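Visit report: robotic disassembly cell, Sirkix integration workshop
Prepared for the equipment budget round, April

Purpose of visit

We refurbish desktop computers and have a provisional line in next year's plan for one automated strip-down cell. Three suppliers have been approached. Sirkix was the first to offer a visit to a working cell; Dalletti and Hwang have so far sent paper quotations only. The visit began at 10.15 and finished shortly after 3 in the afternoon. Two of us attended, one from operations and one from purchasing.

The questions we took with us were narrow: what the quoted price leaves out, how much floor the cell needs once people have to walk round it, and how much of the fixture work would fall to us.

Arrival and layout

The workshop is on the upper floor of a business unit, reached by a goods lift with a rated load of 800 kg. Check ours before ordering anything. The Vadari line, which is the product name Sirkix uses for its bench-scale cells, is sold as a table, an arm, a gripper, a controller and a software licence. Guarding is quoted separately. So is commissioning, and so is the second gripper fitting that most buyers seem to take.

Sirkix asks for 11 square metres per cell. Our own sketch, with trolley access on two sides, came to rather more, and the bay by the packing line will not take it unless the racking moves. Mains supply is single phase. No compressed air is needed for the electric gripper, which removes one item from our draft budget.

Work at the cell

The discussion centred on desktop towers, laid on their sides with the panel off. The slotted table matters here: fixtures can be moved along the rails and clamped again without drilling. Memory is the part of most interest to us, as it is the quickest to resell and the easiest to damage by hand when people are in a hurry.

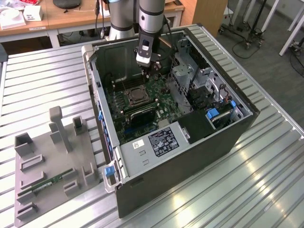
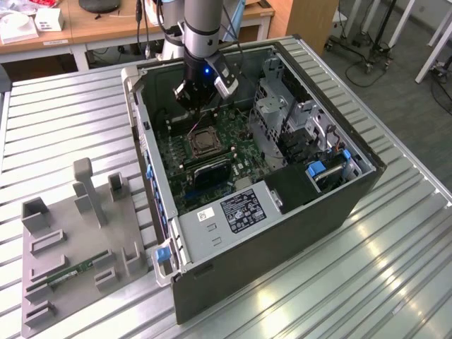 Open tower and grey 3D-printed fixture plate on the slatted table, with the arm reaching down into the case.

Fixtures and consumables

The fixture plates are 3D-printed, and Sirkix will supply the files with the order. This is useful, but it moves a cost to us. A plate takes 34 hours on the printer Sirkix recommends, and we would want a spare for each case type. We have one printer, and it is already booked most of the week by the repair side. Either we buy a second or we pay Sirkix for printed plates at list price. The purchase looks cheaper from the third plate onwards.

Gripper finger tips are treated as a wear part. They come in packs and were missing from the first quotation – we have asked for a revised one. No service interval was offered for the arm joints beyond "as per manual", and the manual had not been sent at the time of writing.

Case types

We counted our intake for the last quarter before travelling. Towers made up 58 per cent, small-form-factor units most of the remainder. Sirkix is willing to quote for towers only. Small-form-factor machines would need a different plate and a new set of taught positions, charged per model. On our volumes the tower share alone supports one cell on a single shift. It does not support two, and the second cell should come out of the plan.

Comparison with the other quotations

Dalletti is cheaper on hardware and includes guarding. Its controller licence is annual, however, and over a five-year life the gap closes almost completely. Hwang quotes the longest arm reach, which we do not need for this work, and a lead time of 60 working days from deposit. Sirkix would not commit to a lead time in writing. Neither Dalletti nor Hwang has said who pays for fixture design.

Actions

Request revised Sirkix quotation with guarding, commissioning and finger tips itemised.
Ask Dalletti for the licence cost fixed over five years.
Measure the packing line bay again with the racking drawn in.
Obtain a price for a second 3D printer, including filament storage.
Ask all three suppliers for a trial on ten of our own towers, at our cost if necessary.
Confirm lift rating and door width at our site.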